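철망 바구니를 이용한 소물 정리 방식 비교: 중간 보고서
생활공간설계 실습 3조, 2018년 5월
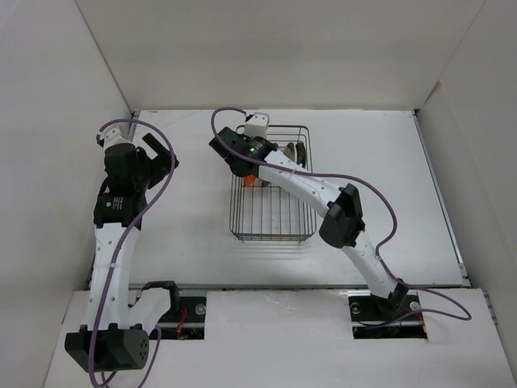 본 과제는 공용 작업대 위의 소물을 한 용기에 모아 보관할 때 용기의 형태와 위치가 정리 시간에 미치는 영향을 조사한 것이다. 대상 공간은 Plornton 학생관의 공용 작업실이며, 용기는 Nundumstead 매장에서 구입하였다. 예비 조사에서는 작업대 모서리에 용기를 두는 경우가 많았으나, 이 위치에서는 반대편 물건을 옮길 때 팔의 이동 거리가 길어진다. 따라서 기본 배치는 흰색 상판의 중앙 부근에 직사각형 철망 바구니를 두는 것으로 정하였다. 상판 뒤쪽과 좌우는 무광의 밝은 회백색 벽으로 막혀 있어 물건이 뒤나 옆으로 밀려 떨어질 우려가 적다. 다만 상판 뒷변과 벽이 만나는 곳에 가늘고 어두운 틈이 있으므로, 클립과 같은 얇은 물건은 이 부근에 두지 않기로 하였다.

1. 용기 선정
후보는 철망 바구니, 뚜껑 없는 종이 상자, 천 수납함의 3종이다. 종이 상자는 가볍지만 물건을 넣을 때 밀리기 쉬웠고, 천 수납함은 비어 있을 때 입구가 안쪽으로 접혔다. 철망 바구니는 입구 형태가 유지되고 측면에서도 내용물을 확인할 수 있어 기준 용기로 채택하였다. 구입 가격은 3,845원이다. 망눈보다 작은 물건이 빠지는 문제는 바닥에 두꺼운 종이를 깔아 해결하였으며, 종이는 바닥 치수보다 조금 작게 재단해야 가장자리가 들뜨지 않는다.

2. 실험 방법
대상 물건은 줄자, 테이프, 풀, 장갑, 행주, 건전지 상자, 끈 뭉치의 7가지이다. 시작 위치는 상판에 연필로 표시하였고, 매회 같은 위치에 다시 놓았다. 한 번에 한 개만 집어 넣으며, 바구니 테두리에 걸린 물건은 다시 집어 안쪽에 넣은 뒤 완료로 처리하였다. 시간은 첫 물건을 집는 순간부터 마지막 물건을 놓는 순간까지 측정하였다. 바구니가 처음 위치에서 벗어난 경우 해당 회차를 별도로 표시하고 평균 계산에서 제외하였다. 배치별 반복 횟수는 합계 100회를 목표로 한다.

3. 중간 결과
중앙 배치는 모서리 배치에 비해 회차 간 시간 편차가 작았다. 지연은 주로 장갑과 행주에서 발생하였다. 두 물건은 펼친 상태로 넣으면 일부가 테두리 밖에 걸리므로, 반으로 접은 상태를 시작 조건으로 변경하였다. 변경 전 기록은 부록에 따로 보관한다. 끈 뭉치는 풀린 끝이 망에 끼는 경우가 있어 고무줄로 묶었다. 건전지 상자는 무게 때문에 마지막에 넣으면 아래 물건을 눌렀고, 먼저 넣으면 바닥 종이가 고정되는 효과가 있었다.

4. 한계 및 이후 계획
바구니 높이에 따른 영향은 측정하지 못하였다. 상판에는 희미한 긁힘과 자국이 있어 연필 표시와 혼동될 수 있으므로, 다음 측정부터는 표시를 색 테이프로 대체한다. 9월에는 Plorlow 기숙사의 공용 탁자에서 같은 절차를 반복하고, 칸막이를 넣은 바구니를 비교 조건에 추가할 예정이다. 칸막이 치수는 줄자와 건전지 상자의 폭을 기준으로 정한다.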